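4.2 Tabletop clearing

We next asked whether the Sison planner can handle the kind of pickup work that makes up much of a household chore. Each trial used a fixed-base arm with a parallel gripper and a white tabletop holding soft toys, blocks, a cup and a bowl. The planner received one instruction per trial and had 60 seconds to finish. Objects were moved between trials, and no object models were supplied. We ran 16 trials per condition, with the Brusby controller as the baseline. 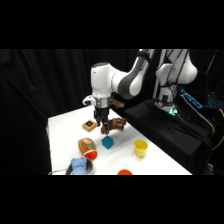
Figure 2. Plush toy held in the parallel gripper during tabletop clearing.

Rigid blocks gave little trouble under either controller. Soft objects accounted for most of the lost time - a grasp that closed on a limb often let the body swing, and the release point shifted with it. Sison failed in two trials, both with one toy resting against another object. Brusby failed more often in the same layouts and did not retry.

We use cookies to improve your experience on this site. By continuing to browse you accept our cookie policy. Accept | Manage settings

These results do not show that the system is ready for use in a home. The table was uncluttered by domestic standards, and a person reset it after every trial. Drawers, cloth and wet dishes were left out, and we take up the first of these in Section 4.3.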